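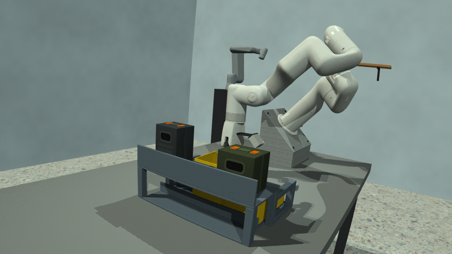 Quintero to Open Second Distribution Center in Hestden

HESTDEN, Sep 10, 2018 – Quintero, a supplier of shelving and storage parts to independent hardware stores, will open a second distribution center in Hestden in October. The building was formerly used by Dollarard as a furniture warehouse and has 3 loading docks.

The new center will serve 600 stores that now receive their orders from the company's main site in Navero. Delivery time for most of these stores will drop from five days to two. Orders from all other stores will continue to ship from Navero.

Quintero expects to hire 30 people for the Hestden site, mostly in order picking, receiving and truck loading. Applications are open now and can be made online or at the Hestden office on weekday mornings. Forklift training is provided and paid.

Store account numbers, prices and minimum order amounts will stay the same. Returns should still be sent to Navero until the end of the year – stores will get new return labels by mail before the change.

Media and customer inquiries: Quintero Press Office, Navero.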